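Predon compares three grippers in simulation before buying hardware

CLISTPORT – Predon, the packaging equipment maker on the harbor road, has finished the first part of a comparison meant to settle which gripper goes on its next line of small sorting arms. The work was done entirely in simulation, and the company says it will order hardware for only one of the three designs.

The three candidates are a two-finger parallel gripper with a wide opening, a shorter two-finger model with soft pads, and a suction cup. Each was mounted in software on the same arm and run by the same controller, a package from Kotard that Predon already uses on its carton folders.

Every gripper was given 300 attempts, split evenly between picking up a block and picking up a long bar. Starting positions were changed at random from one attempt to the next, and the same set of positions was used for all three. An attempt counted as a success if the part was lifted clear of the floor and held for 9 seconds. Dropped parts, missed parts and parts pushed out of reach all counted as failures, and were logged separately so the engineers could tell them apart later.

The wide two-finger gripper came out ahead on the bar. The suction cup did better on the block, where it had a flat top to work with, but lost the bar more often when it picked it up away from the middle. The short gripper finished last on both parts. Its opening left little room for error, and most of its failures were logged as parts pushed out of reach.

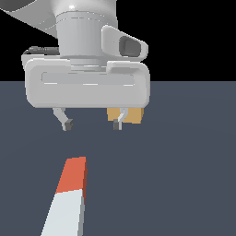
The simulated arm with a two-finger gripper, fingers apart, with the two-colored bar in the foreground and the tan block behind.

Predon had planned to run the comparison on real arms in its workshop, as it did two years ago when it changed suppliers. That round took most of the spring and tied up an arm that was needed elsewhere. This time the engineering group built the test in software and let it run overnight.

The group also tried two settings of the Kotard controller. The first moves the arm to a point over the part and then straight down. The second corrects the path on the way, using the position of the part as reported by a simulated camera. The second setting helped both two-finger grippers and made little difference to the suction cup. It also made each attempt slower, and Predon has not decided whether the gain is worth the lost time on a line that handles small, cheap items.

A summary sent to customers in March lists several limits to the results. Friction between the pads and the parts was set to one value throughout, and the floor was perfectly flat. The simulated camera never lost sight of a part, something that happens regularly in the workshop when the arm passes between the lens and the table. Pad wear was left out.

Suction is the part of the comparison the company trusts least. The software treats the seal as either made or broken, with nothing in between, and real cups leak on dusty cardboard. For that reason the suction cup has not been ruled out for a separate product, a carton opener that Predon is developing with Dalen, a machine shop across the river.

The next step is a bench trial of the wide two-finger gripper on a real arm at Dalen. It will use a wooden block and an aluminum bar cut to the same sizes as the ones in the software. The plan calls for 30 attempts with the block and 30 with the bar, using the slower controller setting first. If the results come close to the simulated ones, Predon will place an order for the first batch of sorting arms. If they do not, the group will adjust the friction values and run all three grippers again.

Dalen will make two sets of fingertip pads for the trial, one in plain rubber and one with a ribbed face. The ribbed pads were not part of the simulation – they were added after a customer asked how the gripper would cope with glossy packaging.

Predon said the test files, including the starting positions and the failure logs, will be available to existing customers on request. The company has not given a price for the new arms.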